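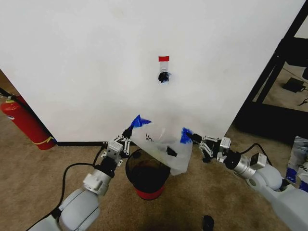
*One gripper on each taped corner, bag over the bin.*

## How do you score a bin-lining policy when the bag goes in "sort of"?

**Trimavov**, January 2019

Hi all, long post, sorry! I'm training a two-arm policy to put a bag in a small round bin (imitation learning, demos by teleoperation, head camera only) and I'm properly stuck on how to report the results.

We collected 200 demos and kept 196 after I threw out the ones where the logging dropped out. Then I ran 60 trials of the trained policy and tried to mark each one pass or fail. That's where it all went wrong, as a bag is never just in or out. Some runs leave a bit of lining folded over the rim and I'd happily throw an apple core in it. Others have half the bag on the carpet and my labmate still calls it a pass because "it's in the bin, isn't it". We disagreed on 12 of the runs, and depending on whose marks you use the method either beats the baseline or it doesn't.

I'd call a bag bunched over the rim like this one a pass, even though it's a bit messy:

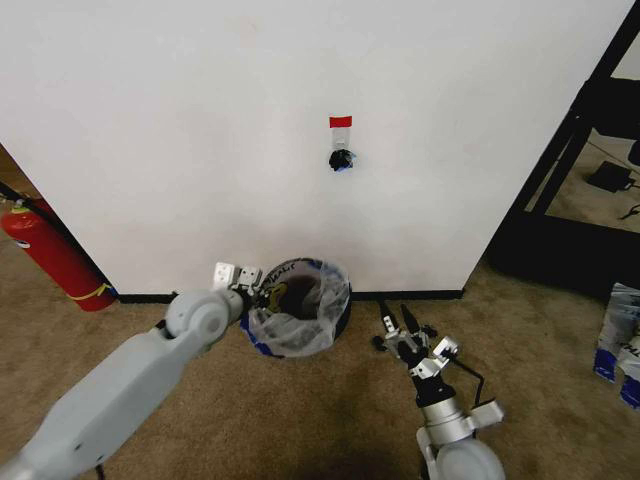
### What I've tried so far

- Pass/fail by eye from the last image. Quick, but see above.
- Partial credit by stage: bag gripped, bag opened, bag in, bag over rim. I like this one, except I can't decide what to do with a run that gets stuck in the middle. In the image below there's a bag in the right gripper and nothing in the left. Is that "gripped"? Do both hands need it?
- Asking the policy's own value estimate whether it's finished. It is very pleased with itself and I don't trust it at all.
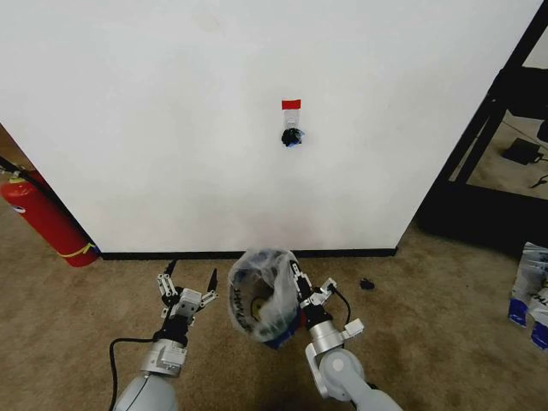 *Bag in the right gripper, left gripper open. Zero points or one?*

The other thing: the bag corners have blue tape on them in some of my images and a reviewer at our group meeting said that's cheating. Is it? We had it on from October onwards. Any advice very welcome, I've got a draft to hand in.

## Replies

**Prongate**

Stage scores, definitely, but write them down before you look at any more runs. I did a towel task with the same headache and the thing that sorted it was one sentence per stage that somebody outside the project could follow. For yours I'd say "both grippers hold the bag by an edge" is stage one, so your one-handed bag gets nothing. Harsh but easy to mark!

For the end state, pick something you can check with your hands after the arms have backed off. I'd drop a tennis ball in. If it lands inside the bag and the bag stays up, pass. Your messy one could well be fine under that, I can't tell from a picture.

Then get two people to mark all 60 separately and report how often they agree, with the 12 you argued over included. Please don't quietly drop those. And don't let whoever trained the model mark on their own (I've been that person, I was far too kind).

On the tape, I don't think it's cheating, but it has to be in the paper, and you want a batch of runs with no tape on either corner. If the score falls through the floor then the policy was following the tape, and I'd want to know that as a reader.

**homport_bench**

just use success rate, everyone does. more trials if it's noisy 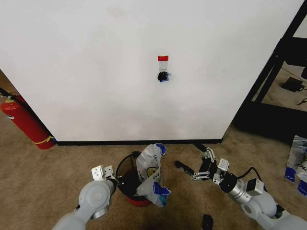 **Trimavov**
*Original poster, robot learning student*

Thanks both! I went with Prongate's version and we're re-marking everything this week. The run in this last image started a fresh argument straight away: bag partly in the bin, partly hanging down the outside on the right, right gripper open with nothing in it. Under the written stages it gets "bag in" but not "bag over rim", and we both put that down without talking to each other, so I'm calling that progress.

One wrinkle with the ball test is that I can't do it on the old runs, only on new ones. So the old 60 get stage scores from images and the ball goes into the next batch, in a separate column. No-tape runs are next on the list. Does anyone know if the Usuga stats sheet handles ordered scores, or do I need to write that bit myself?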